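Ports A to Z › Cargo handling › Sheds and warehouses

Container freight station

9 min read

A container freight station, almost always shortened to CFS, is a warehouse at or near a port where cargo belonging to several owners gets packed into one shipping container, or gets taken back out of one. Packing is called stuffing (or consolidation, if you're writing the invoice). Unpacking is called stripping, or devanning, or destuffing, depending on where you learned the trade. I learned it at Karkona, where everybody says stripping, so that's the word I'll mostly use.

I've tried to keep this entry general, but Karkona is the port I know and my examples come from there. If your port does it differently, that's normal. CFS practice is surprisingly local.

What it's for

A big importer fills whole containers. The box comes off the ship, goes on a truck, and the first time anybody opens it is at the importer's own building. That's a full container load, or FCL, and a freight station has no part in it unless customs wants a look inside.

Plenty of shippers don't have enough for a box, though. They have four pallets of floor tile, or one crated pump, or a few cartons of samples. Their freight moves as LCL, less than container load. A company called a consolidator buys the space in a container and sells it on in slices, and all those slices have to meet up somewhere before sailing and be separated somewhere after. Both of those somewheres are freight stations. So an ordinary LCL shipment goes through two of them, one at each end, and pays at each end too!

The same building often does other jobs on the side. Most will hold freight for a customs exam, restack a load that has shifted, or move goods from an ocean container into a domestic trailer (that last one is transloading, and it has its own entry). Some keep a caged area for high-value goods. A few have a cooler, but I wouldn't count on it.

The building

From the outside a CFS looks like any other truck warehouse. It's long, low, and has doors down both sides. The shape matters more than the size. Containers back up to one side, local trucks back up to the other, and freight ideally crosses the floor once, in a straight line. When a station is too deep, pallets end up parked in the middle and somebody spends the afternoon digging for them.

The Akard station at Karkona, which is the one I have in my head as I write, has 31 doors. It was built as a transit shed for breakbulk cargo, with rails set in the apron and sliding doors that opened straight onto the quay. When the container berths went in, the water side stopped being useful, and the shed was turned around, more or less, so that it faced the road. You can still find the rails if you look for them – trucks certainly find them. A lot of older ports have a freight station with that kind of past. Newer ones tend to be built a few miles inland where land is cheaper, and then the container has to be trucked out under bond.

Bond is worth a short detour. Imported goods in a freight station usually haven't cleared customs yet, so the building has to be approved to hold them, and the operator is on the hook if anything walks off. That's why there's a fence, a sign-in window, and a very serious attitude to seals. The seal number gets checked against the paperwork before the bolt is cut, and a mismatch stops the job until customs says otherwise.

How an import box is stripped

The container arrives with a manifest listing every consignment inside it. A clerk prints a tally sheet, the seal is cut, and the doors are opened one at a time, slowly, with people standing well to the side in case something is leaning on them. Then the freight comes out. Palletized goods come out by forklift and go quickly. Loose cartons come out by hand, and a floor-loaded container can keep a crew busy for most of a shift.

As each piece comes off it's matched to a line on the tally sheet by its marks, and it's put down in a numbered bay with everything else on the same house bill. Damage gets written down right then. I can't stress this one enough. If a crushed carton is noted at the door, the argument is between the shipper, the carrier and the insurers. If it isn't noted, the argument tends to land on the station.

Once the box is empty it's swept, the doors are shut, and it goes back to the depot. The freight waits for its owner's broker to send in the customs release and for somebody to pay the charges. 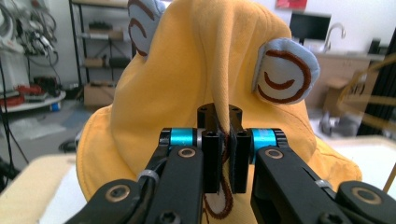
Charges are where most of the confusion comes from, so let me take them slowly. LCL freight is billed by weight or measure, written W/M on the rate sheet, and whichever gives the bigger number wins. One metric ton and one cubic meter count as equal. Machine parts and stone nearly always bill by weight. Soft goods go the other way, and a puffy yellow fabric piece with stuffed-looking, embroidered blue eyes is exactly the sort of thing that bills by measure, as it takes up a good deal of room for very little on the scale. First-time importers of costumes and plush tend to get their quote from the weight and their invoice from the cube, and then they telephone. Vacuum packing helps if the goods can stand it, but creases in brushed cloth can be stubborn.

On top of the ocean freight there's the station's own handling charge, also W/M, and usually with a minimum. At Karkona it sits under item 2618 of the port tariff, and I mention the number only because people write in asking for it. Then there may be an exam fee, a pallet fee, a fee for extra labor and a fee for documents. I've seen invoices where the handling cost more than the sea voyage. For very small shipments that's pretty common, and it's worth getting an air freight quote before you commit.

Free time and storage

Every station gives a few days of free time after the freight is made available. Once it runs out, storage starts, generally by the day and generally going up the longer you leave it. The part that trips people up is what "available" means. At some stations it's the day the container is stripped. At others it's the day the whole container has been tallied and entered in the system, which can be later. Ask which, and get the answer in an email.

Freight that's never claimed goes into what's called general order after a set period and may end up at auction. The rules belong to customs and not to the station, and they vary by country, so I'll leave that to the general order entry.

Exports

Export stuffing is the same job run backward, with more puzzle to it. Freight trickles in from different shippers over several days, and the station has until the cutoff to make it all fit. At Akard the receiving cutoff is 10 in the morning, two working days before the vessel, and they mean it.

A good load plan puts heavy pieces on the floor and spreads the weight so the box isn't heavy at one end. Wet goods don't sit on top of dry ones. Anything smelly is kept well away from anything that picks up smells (coffee and rubber is the pairing I was warned about, and I've no wish to test it). Gaps are filled with air bags or lumber, and the last row is braced so that it doesn't fall out on whoever opens the doors. Wood packing has to be heat treated and stamped for most destinations. After that the packed container needs a verified gross weight before the terminal will load it.

Hazardous goods have their own segregation table, and lots of stations simply won't take them.

Systems and paperwork

For a long time a freight station ran on carbon copies and a wall of clipboards. Karkona now uses a port-wide system called Cimis, which holds the manifest, the tally, the customs status and the pickup appointment in one place. I was a grump about Cimis when it arrived, and I'll admit the appointments have shortened the truck line a great deal – though the tally itself is still done on paper at the door and typed in afterward.

Truckers picking up need the release, the house bill number, a paid receipt and ID. A missing house bill number is the usual snag. The master bill number won't do, as it covers the entire container and tells the window clerk nothing about which bay your four pallets are in.

Related terms

A container yard, or CY, handles full boxes only and doesn't open them. A bonded warehouse may store goods for months or years, while a freight station wants them gone by next week. A cross-dock does much the same physical work but for domestic freight, with no customs involved. At Karkona the word "shed" can mean any of these, and it also means Shed 2, the Verschueren building next door to Akard, which hasn't had cargo in it for ages and is rented out for parking. Drivers are sent there by mistake all the time. If your delivery order says Shed 2, call before you set out.

Filed under: Less than container load, Terminals, Bonded facilities, Karkona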